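Filed under: Course Notes, Music Appreciation

Listening to a String Quartet: Notes for Session 2

Welcome back, everyone, and thank you for the lovely (and very long!) emails about last week's listening. I read every one of them over the weekend with a pot of tea, and I've borrowed a few of your questions for tonight.

Our piece is Tsion Lencho's quartet "Helix," which runs 846 measures without a break. Please don't let that scare you. Most of it grows out of a tune the cello plays by itself at the very start, and once you can hum that tune you'll keep bumping into it, sometimes slowed way down, sometimes upside down, once split between the two violins so neither of them ever gets to finish it.

Try the opening twice at home. The first time, just follow the cello. The second time, listen to the viola, who comes in so quietly at measure 46 that plenty of people miss her and then wonder where all that warmth came from.

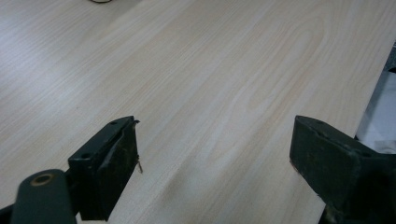 Words we'll need tonight

Ostinato: a short pattern that repeats over and over, usually underneath something else. The second violin has one for most of the middle section, poor soul.

Pizzicato: plucking the string with a finger and leaving the bow out of it.

Inversion: a tune flipped over, so that every step up becomes a step down.

For next time

Listen to the slow section, starting at measure 112, and jot down a few lines about where you think the tune comes back. Majdi Dabbas will be bringing his viola, so save your bowing questions for him!

3 comments | 14 shares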